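We use cookies to improve your visit. By continuing you agree to our cookie policy. Accept

The Wreath

I'd carried that wreath all the way from Ladley on my knees, and it shed on me the whole ride. Suryani Teoh had the speech. She was our delegate, I was the one who held things - coats, umbrellas, once a live microphone for an entire dinner.

"Fifty-one names," she said, flipping the card over. "Do I read them all?"

"You read them all."

The envoy from Kneath was late, so we stood in the May drizzle while the band played the same tune 5 times (I'm not kidding, the tuba guy was begging us with his eyes). Then she stepped up and got through every single name, even the Trilley ones she'd been practicing in the bathroom mirror since dawn. Her voice only went funny once, on Lesley. That was her aunt.
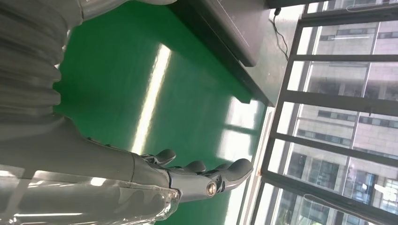
A gray hand, fingers slightly curled.

Afterward the envoy finally showed up and shook my hand instead of hers. "Beautiful speech," he told me.

I was so tired, and my shoes were full of rain, so I said thank you. Suryani laughed all the way back to the car, and then she asked me for her coat.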